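What Is a Tariff?

A tariff is a tax on goods that come into a country from another country. Goods that come in are called imports. Goods that go out are called exports. Most tariffs are placed on imports.

Who collects it?

Each country has a customs office. When a ship, truck or plane brings goods across the border, the company bringing them in must fill out a form. The form lists what the goods are, where they were made and what they cost. The customs office looks up the tariff rate and sends a bill to the importing company.

The company that sells the goods from abroad does not usually get this bill. It may still be affected. If its goods become more expensive in the other country, it may sell fewer of them, or it may lower its price.

A worked problem

The Flirum company imports cups. One shipment costs 500 dollars. The tariff rate on cups is 3 percent.

500 x 3 ÷ 100 = 15

Flirum pays 15 dollars to the customs office. The shipment now costs 515 dollars, before shipping and storage are added. Flirum can keep its store prices the same and earn less, or it can raise them. Many companies do a little of each.

Why do governments use tariffs?

One reason is to raise money. Before income taxes were common, many governments got a large part of their money this way.

Another reason is to protect businesses at home. If a foreign cup costs more, shoppers may choose a cup made nearby. The nearby factory may then hire more workers. Shoppers, however, may pay more for every cup they buy.

A third reason is to put pressure on another government. Country A raises its tariffs and says it will lower them if Country B changes a rule. Country B may agree. It may also raise its own tariffs in reply – this is called retaliation. When both sides keep raising tariffs, people call it a trade war.
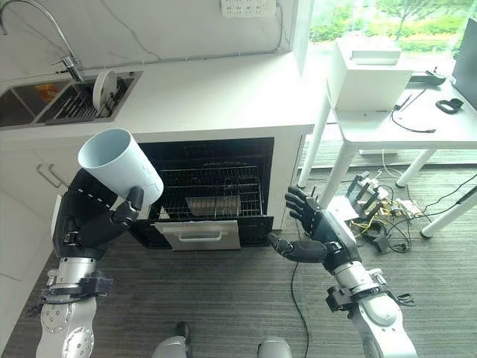
A white cup. Everyday goods like cups can have a tariff.

How is a tariff different from a quota?

A tariff changes the cost of imports. A quota limits the amount. If the quota for cups is 128 boxes a year, box number 129 must wait for the next year or be sent somewhere else.

Words to know

Customs: the office that checks goods at a border.
Duty: another word for the tax paid on an import.
Free trade agreement: a deal in which countries remove or lower tariffs on each other's goods.

Written by Wenceslao Quintero
Last updated 2023-09-09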